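Open day demo of hand-held grippers, is this automation or just a fancy pair of tongs?

Asked 1 October 2021 in Home Automation and Gadgets

I went to the Kadetti open day with my brother-in-law, mostly for the free parking. The flyer said "see household robotics at work". What we got was a bedroom set-up with people squeezing grippers by hand. Tidying jewellery, folding, that kind of thing. Pearl earrings, in our group's case. The bloke running it kept saying "the system learns", but every movement I saw was a person's wrist doing it.
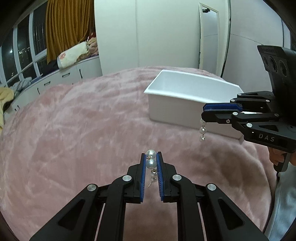
I asked when the thing would do it without anyone holding the handle and was told that was "a later phase". I asked how often things get dropped and got a brochure. Entry was $7 and they're taking names for a $299 early supporter spot, which gets you a newsletter and a place in the queue for something with no release date. My brother-in-law is keen. I reckon he's paying for a mailing list. Has anyone seen one of these run on its own, start to finish?

2 answers

Kyriaki Nikolaidis
Accepted answer

You saw the collecting part. People do the job by hand with the gripper, it gets recorded, and the recordings are used to train an arm later. That's a real method and the small fiddly stuff is worth recording, so I wouldn't call it a con. Whether Kadetti's arm is any good is a separate matter and your demo couldn't have told you.

I went to the Vuvmont one in June. They did have an arm going, and it put socks in a drawer. The drawer was already open and the socks were laid out in a row. When a kid moved one sideways the organiser put it back before the next run. Make of that what you will.

Things I'd ask before handing over any money:
How many tries in a row, with no resets?
Can I put the object down myself, wherever I like?
Is anyone steering it from another room?
Is the deposit refundable, and where is that written?

If they won't do the second one in front of you, keep your $299.

Filippos Panagiotou

Bit harsh on them. Everything looks clumsy early on. Picking up an earring is hard, I can't do it myself without my glasses. Can't help with the $299 but my neighbour got his Hodano money back after a few emails, so ask.

Comment from the asker: Thanks Kyriaki. Rang them with your list. They'll "get back to me" on resets, and the deposit turns into store credit after 7 days. Store credit for what, they don't sell anything yet. Brother-in-law still thinking about it.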